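つかむ、離す、またつかむ。ロボットの「お手本」を集める部屋で過ごした一日 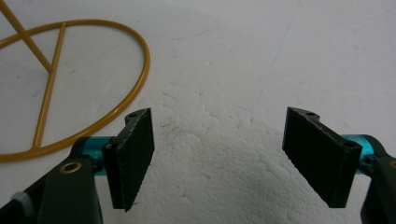

最初に白状しておくと、私はこの取材を引き受けたとき、もっと派手なものを想像していました。ロボットの学習といえば、大きなモニターがずらりと並んでいて、白衣の人が腕組みをしていて……みたいな。ところが案内されたのは、駅から歩いて十数分の古い倉庫の二階。靴を脱いで上がる部屋で、スリッパは来客用が二足だけ。カメラマンと私で使い切ってしまいました。

部屋の主は「ドロサス(Drosus)」という小さな会社です。家の中の雑多なものを扱えるロボットをつくろうとしていて、そのための動作の記録を、人の手で地道に集めています。集め方がまた地道で、指が二本ついた手持ちのグリッパーを人間が握り、物に近づけ、つかみ、持ち上げ、どこかに置く。手元についたカメラがその一部始終を撮る。これを一回と数えて、また次。はい、それだけです。それだけなのに、私は夕方まで帰れなくなりました。楽しくて!

話を聞かせてくれたのは、収集チームをまとめるクリシュナムルティ・アイヤンガーさん。日本に来て長いそうで、敬語が私よりよほどきれいです。もともとは別の会社で溶接ロボットの調整をしていたとのこと。

「溶接のときは、部品が毎回同じ場所に来るんです。来なかったら、来るように治具を直す。でも家の中では、来てくれません。椅子の脚に引っかかっているかもしれないし、布団の上で傾いているかもしれない。だから、そういう場面をたくさん見せるしかないんですよ」

たくさんって、どのくらいですか。そう聞くと、アイヤンガーさんはノートパソコンをくるりとこちらに向けました。前の月に録った回数が1,267回。そのうち学習に回せたのが825回だそうです。え、じゃあ残りは？　「捨てました」と、あっさり。途中でためらって手が止まったもの、つかむ瞬間が指に隠れて映っていないもの、置いたあとにもう一度つつき直してしまったもの。理由はいろいろですが、本人たちが見返して、どれも一つずつ外していくのだとか。

この「ためらい」の話が面白くて、私はメモを何ページも使いました。

人間って、物を取るときにけっこう迷うんですね。右から行こうか、上から行こうか、と空中で手がふらふらする。自分では気づきません。でも録画を見るとちゃんとふらふらしていて、それをそのまま覚えさせると、ロボットもふらふらするようになるそうです。迷い方まで律儀に真似する。なんだか子どもに口癖をうつしてしまった親のような気持ちになりませんか。

では失敗は全部捨てるのかというと、そこは違いました。つかみ損ねて、落ち着いてやり直して、今度はうまく持てた。そういう回は大事に残すのだそうです。きれいな成功ばかり見せていると、ちょっとずれただけでロボットが途方に暮れてしまう。立て直し方のお手本がいる、というわけです。チームではこれを「拾い直し」と呼んでいて、表には専用の欄までありました。ただし、わざと失敗してみせるのは禁止。芝居がかった動きになって、すぐわかるんですって。

さて、見ているだけでは記事にならないだろうと（本当は自分がやりたかっただけなんですが）、私も握らせてもらうことにしました。

グリッパーは黒い板のような指が二枚、向かい合わせについています。関節のところに青緑色の金属の筒がのぞいていて、これがなかなかきれい。指の表面には細かい擦れがあって、縁のほうは少し傷んでいました。道具として働いてきた顔をしている、と言ったら大げさでしょうか。私は台所の菜箸でもこういうのに弱いんです。

持ってみると、思ったより手首に来ます。それに、自分の指先の感覚がまるでない。ふだんなら触った瞬間に「あ、滑る」とわかるところが、全然わかりません。目だけが頼りになるので、つい顔を近づけてのぞき込む。すると横から声が飛んできます。

「お顔は近づけなくて大丈夫です。グリッパーのカメラに見えるものだけで、できるはずなので」

なるほど、ロボットには私の顔についている目はないわけです。カメラに映っていない情報を使って上手にやってしまうと、あとで学ぶほうが困る。答えをカンニングしたお手本になってしまうんですね。これにはうなりました。

それから、とくに難しかったのが細い棒を組んだような物です。針金の枠や輪っかのたぐい。塊なら適当に挟んでも何とかなるのに、細い棒は指のあいだをすっと抜けていきます。しかも向こう側が透けて見えるものだから、どこまでが物でどこからが背景なのか、画面で見ると急に怪しくなる。白い、でこぼこした面の上に置かれるとなおさらで、影が凹凸にまぎれてしまって、高さの見当がつきません。机の上ならできたことが、下の面が変わっただけでできなくなる。私は輪の手前で指を閉じてしまい、宙をつかむこと数回。後ろで記録係の方が、静かに「なし」の欄に印をつけていました。

この、下に敷く面の話には専用の帳面がありました。つるつるした板、毛足の長い布、ざらざらしたもの、でこぼこしたもの。同じ物を同じ人が取るのでも、面が違えば別の練習になる。現在登録されている面は26種類で、アイヤンガーさんは出張のたびに「これは使える」というものを見つけては、持ち帰ってくるそうです。

「ホテルの足拭きマットは、とても良かったですね」
「それ、持って帰っちゃったんですか？」
「いいえ！　同じものを買いました」

ちょっと心配したのでほっとしました。

お昼は近所の弁当を囲みながら、道具の名前の話になりました。撮った記録を並べて見返すためのソフトは、社内で「トルネル（Trunel）」と呼ばれています。選別の手順のほうは「ステミター（Stemitar）」。由来を聞いて回ったのですが、全員が違うことを言うので、もうあきらめました。唐揚げがおいしかったです。

午後は、そのトルネルの前に座らせてもらいました。画面に短い動画が並んでいて、始まりと終わりの位置を決め、短い説明をつけていきます。「輪を持ち上げて右に置く」といった調子の、素っ気ない一文。ところがこの一文が、人によって全然違うんです。「持ち上げる」と書く人、「取る」と書く人、「どかす」と書く人。どれも間違いではないけれど、「どかす」には、何かほかに用があって邪魔だから動かした、という気持ちが入ってしまう。チームでは、動画から読み取れることだけを書く、と決めているそうです。文章を書く仕事をしている身としては、なかなか耳が痛い。私はすぐ気持ちを盛りたくなるほうなので。

一人が一日に録るのは、だいたい175回前後。それ以上は手が雑になるので、やらないことにしているそうです。実際、三時を過ぎたあたりから部屋の音が変わってきました。かちゃ、と指の閉じる音の間隔がばらばらになってくる。するとアイヤンガーさんが立ち上がって、お茶をいれ始めます。何も言いません。みんなも何も言わずに道具を置いて、しばらく誰かの引っ越しの話などをして、また戻っていく。

こんなに人の手をかけて、いつまで続けるんですか。帰りぎわに、ちょっと意地悪な質問をしてみました。

「どこまで集めたら足りるのか、私たちにもまだわかりません。先週できなかった取り方が今週できるようになると、うれしくて数のことは忘れてしまいますし。ただ、最初に苦手だったものは、今でもだいたい苦手です。細いもの、透けるもの、柔らかいもの。人間のみなさんと同じですね」

六月の夕方はまだ明るくて、駅までの道で自動販売機に寄りました。小銭をつまもうとして、指が一瞬、空中で止まる。あ、今のは使えない回だ。そう思ったらおかしくなって、硬貨を一枚落としました。拾い直しは、一回で成功しています。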